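Ticket: Heson newsletter photos coming out pink after upload

Opened by me, Bukola Bassey, for the toy swap site. Status: closed, mostly.

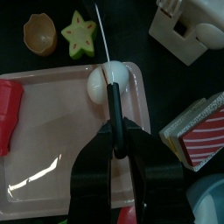
What's going wrong

Okay, so every picture I put into the Heson newsletter editor looks fine on my laptop and then goes a weird rosy color once it's on the page. Faces, grass, the lot. It started in July, right after I moved our old posts over from Plitent. Text is fine, links are fine, and the mailing list came across with all 200 addresses (I was sure I'd lose half of them!).

First try

Cleared the browser cache, logged out, logged back in. Same pink. Tried a different browser, same pink. Tried my phone and got pink plus a spinning circle that never went away, so I gave up on the phone.

Second try

Turned off the "auto enhance" switch under page settings. This helped for 2 pictures and did nothing for the other 4, and I got pretty excited before I scrolled down. The switch also flips itself back on if you leave the settings page with the back arrow. You have to hit Save first, and Save is way down at the bottom under the footer options. Please move it!

Reply from Efe Tijani, Heson support

Hi Bukola, thanks for the detail. Could you tell me which program you export from, and whether "keep color profile" is ticked? Our editor drops profiles it can't read and guesses, and the guess tends to run warm.

Me again

I export from Bralusa, the free one. I had to hunt for the box (it's under Export, then More, then a tiny arrow) and yes, it was ticked. I switched it to "convert to sRGB" and sent everything up again. Grass is green! My sister's sweater is blue again!

Still open, sort of

The old posts are still pink, and I'd have to redo them one at a time. Efe says there's a bulk replace tool but it only takes files under 200 KB, and mine are bigger than that. I'm shrinking them in the evenings while the TV's on. The Babalola park post is done and I'll get to the rest. You can close this one, and I'll open a new ticket if the Save button bites me again.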